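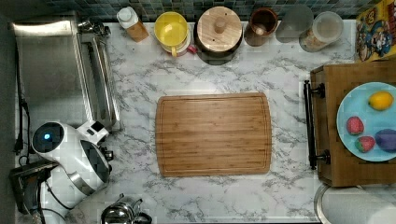 Hugo Echevarría répond que la planche en bambou bascule aussi chez lui depuis août, et que l'huile n'y a rien changé.

Ticket 2920, planche à découper Jorileo
Statut : en cours

Problème : la planche tourne sur le plan de travail dès qu'on appuie au bord. Rigole côté dessus.

Essais :
- retournée une nuit, sans poids : aucun effet
- torchon humide dessous : elle ne glisse plus, mais bascule toujours
- huile sur les deux faces, séchage debout : jeu réduit au coin gauche

Le service Garrido demande de mesurer le jeu avec une règle posée en diagonale. À partir de 10 mm, échange. En dessous, patins à coller.

Mesure faite à 18 h : 3 mm. Patins commandés chez Mitberg.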